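Home Guides Traffic Tenancy Small Claims Contact

How to ask for a review of a traffic fine and prepare for the hearing

Reading time: 5 minutes

When you receive a fine in the mail, you have three ways to go. You can pay it, you can ask for an internal review, or you can choose to have the matter decided by a court. Many people pay on the same evening because they are nervous about the letter. Please wait one day and read the notice two times before you do anything.

In this guide I explain the steps in the order in which I would do them. It is general information and it does not replace the advice of a lawyer. The rules differ from one state to another, so always compare what I write with the back page of your own notice.

Step 1. Read the notice and write down the dates

Every notice has a date of offence, a date of issue and a due date. The due date is the important one. Write it on the calendar in your kitchen or put it in your phone, with a reminder one week earlier.

Check also these details:

- your name and address
- the registration number of the vehicle
- the street, the direction of travel and the time
- the name of the offence and the section of the law
- the amount, and whether demerit points are attached

A small spelling mistake in your name will usually not cancel the fine. A wrong registration number is a more serious thing, and you should mention it in the first lines of your letter.

Step 2. Decide if it was you who was driving

If another person was driving your car, you must not ask for a review on behalf of this person. You have to nominate the driver on the form which comes with the notice, and you must do it before the due date. Never nominate somebody who was not in the car. This is a separate offence and the penalty for it is much higher than the penalty for the fine itself.

Step 3. Ask for the evidence

For a camera offence you can normally look at the photographs online with the notice number. For an offence written by an officer, you can ask in writing for a copy of the notes. Keep your request short. For example:

"I refer to the above notice. I request a copy of the photographs and any notes on which the notice is based. Please confirm that the due date is extended until I receive them."

Do not assume that the extension is given. If you receive no answer, telephone and ask for the name of the section and a reference number for the call.

Step 4. Collect your own papers

Go back to the place when it is safe to do so, and if possible at the same time of the day. When I helped a neighbour with a fine from Warkville, we went on a Tuesday at the hour printed on the notice, and we found that the speed sign was behind the branches of a tree. We took pictures from the footpath on both sides of the road.

Other papers can be useful too: a receipt from the mechanic, a letter from a doctor, a parking ticket, a copy of your driving record. Put everything in one folder and give every page a number in the corner. Use copies for sending and keep the originals at home.
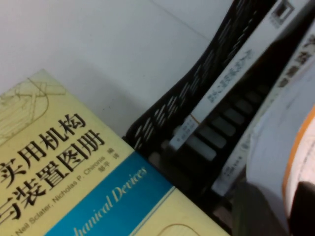 Written by the editor of the Jindgate Legal Help Pages

Step 5. Write the letter for the review

A good review letter fits on one page. In the first paragraph you give the notice number and say clearly what you want: that the fine is withdrawn, or that it is changed to a caution. In the second paragraph you tell what happened, in the order of time. In the third paragraph you list the papers that you have attached.

Be polite and stay with the facts. The person who reads your letter was not on the road that day and has many other letters on the desk. Sentences like "everybody drives like this in that street" do not help you. Also do not write that you were only a little over the limit, unless you are ready to admit the offence.

If you have a clean record for many years, say so and attach the record. In several states this is a ground for a caution when the offence is a minor one.

Step 6. Send it and keep the proof

The online form is the quickest way. Before you press the last button, save a copy of the page with your answers. Our readers tell us that some forms close without a confirmation, and then it is very hard to show that you were in time. If you send by post, use registered mail and staple the receipt to your own copy.

Step 7. If the review is refused

You will get a letter with a new due date. Now you can pay, ask for a payment plan, or elect to go to court. Think carefully about the costs. A reader from Edet had a fine of $228 and wanted to continue. She was told that court costs could be added if she lost, and she decided to ask for a plan with 5 payments. For her this was the right decision. For somebody who is close to losing the licence, the demerit points can be more important than the money.

In our sample letters we allow 21 days for a reply, but the time on your own notice is always the one which counts.

Step 8. The day in court

Come early, at least half an hour before the time on the paper. Go to the counter or look at the list on the wall to find your courtroom. If there is a duty lawyer, ask to speak with this person before your matter is called. The advice is often free, but there may be a queue and not every traffic matter is covered.

Bring three sets of your documents: one for the magistrate, one for the prosecutor and one for you. Turn off your phone, take off your hat and sunglasses, and stand up when you speak or when somebody speaks to you. You can address the magistrate as "Your Honour".

If you plead guilty, you can still explain your circumstances, for example your work, your family and why you need the licence. If you plead not guilty, the hearing will normally be on another day, and you should use the time to get proper advice.

If English is not your first language, ask for an interpreter when you receive the court date. Do not wait until the morning of the hearing. I know from my own first years here that one can understand a conversation in the shop very well and still lose the meaning in a courtroom.

Step 9. After the decision

Ask at the counter for a written copy of the order before you go home. Check the amount, the date for payment and the start of any suspension. If you are suspended, it may begin immediately, so arrange before the hearing that another person can drive the car back.

For an appeal the time limit is short. Speak with a community legal centre in the same week.

Contact: Jindgate Legal Help Pages, PO Box 1536, Warkville | Copyright Jindgate Legal Help Pages. All rights reserved. | Back to top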